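Stop throwing away the messy demos

I've been wanting to write this one since the summer, and a long train ride to Wistport finally gave me the time. It's about how we pick the data we train robots on, and why I think a lot of us (me included, for years!) have been picking it wrong.

Some background. Our project is called Cundalov. We teach robot arms to handle soft stuff: fabric, straps, mesh, anything that won't hold still and be a nice polite box. We learn from demonstrations, so a person guides the arm through a job, we record it, and a model tries to pick up the habit. Pretty standard by now. Where people disagree is what happens between the recording and the training, the part that gets one line in the paper, usually something like "low quality episodes were removed."

I used to love that line. I wrote it myself more than once. You sit down with coffee, you scrub through the recordings, and anything with a fumble or a long pause goes in the bin. It feels like cleaning the kitchen.

Then we had a disagreement with the group at Zustthorpe, who train on pretty much everything. I thought they were being lazy. So we ran the test, mostly so I could be right about it. We had 2280 recorded episodes of the same family of tasks. My strict filter kept 1248 of them. We trained one model on the clean pile and one on the whole lot, same settings, same number of training steps, and then gave each of them 90 tries on the arm.

The clean model looked gorgeous when things went well. Smooth, quick, the kind of thing you'd put in a talk. But the second a strap folded over on itself, or the fabric bunched up where it shouldn't, it just kept going as if all was fine, closing on air or dragging the whole bundle along. The messy model was slower and kind of ugly to watch, and it finished more of its tries. It would stop short, back up, come in again from a little to the side. I knew those moves. They were the ones I'd been deleting.

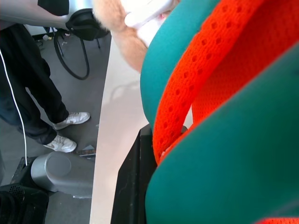 And of course they were! Think about what a fumble is, from the model's side. It's the only place in the whole data set where it gets to see a bad situation and then a way out of it. If every example starts well and ends well, the model has no idea that a wrong turn can be fixed. Soft materials make this so much worse, because a strap can end up in a thousand shapes and your perfect demos only ever pass through a handful.

Now, I can hear the objections, and some of them are good. One is that bad habits get learned too. True. We had an operator habit of hovering for ages before a grasp, and the messy model hovers like it's waiting for a bus. I'd still take a robot that hovers over one that plows ahead. Another is that some episodes really are junk, and yes, please throw out the ones where the recording froze or the arm was never switched over to the right mode. I'm talking about the ones where a person got into trouble and then got out of it. Those are gold.

The objection I take most seriously is that our result could be about our setup and nothing else. One lab, one style of arm, soft things only. Maybe with rigid parts the clean pile wins. I'd love for somebody to check, and I'd be happy to be told I'm wrong about bolts.

What bugs me more is how hard it is to tell from reading other people's papers. The Harahap set, which lots of us borrow from, comes already filtered, and I couldn't find what got cut or who decided. So here's my ask. Keep the rejects. Put them in a separate folder, tag them with why you didn't like them, and share them along with the rest. Disk space is cheap. If you only have the energy for a small step, go back and pull 20 episodes out of your bin, watch them all the way to the end, and see how many turn into a decent recovery.

We're rerunning the comparison in December with a fresh batch and a middle option, where the fumbles stay in and the long hovering gets trimmed. My bet is on the middle one. I was wrong last time, so don't put money on it.

October 2021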